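Trying the oatcakes from Stullbridge

I finally got round to ordering a box of oatcakes from Erkance, the small bakery in Stullbridge. They do a plain one, a cheese one and a black pepper one, and I went for plain and pepper. It came to 2 packets of each, well wrapped, with only a few broken at the corners.

The plain ones are thick and a bit salty – better with butter than on their own. The pepper ones are hotter than I expected and I ate most of a packet before tea.

For every box sold they put money towards the breakfast club at Skanunstead, and the leaflet says it paid for 2,258 breakfasts last year. I'd have bought them anyway, but I was pleased to read it.

Postage is the same for one box or 3, so I'll order more in June and try the cheese.

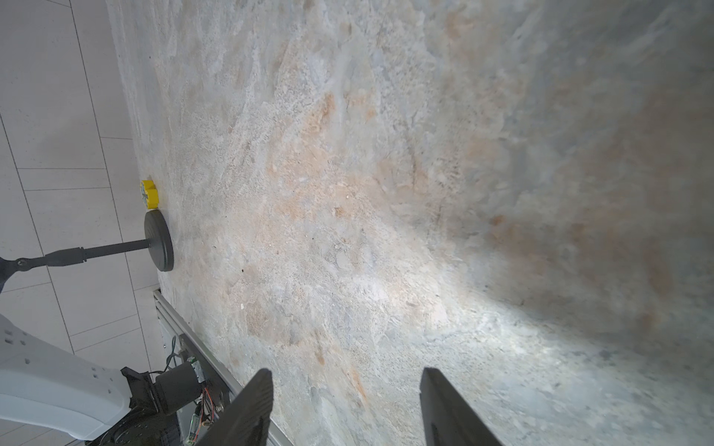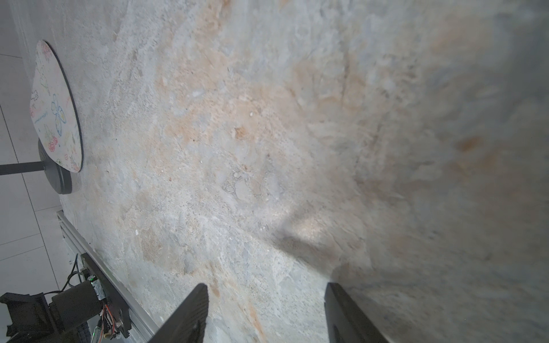
Sugiyama

Next time I'll write up the chutney, which I haven't opened yet.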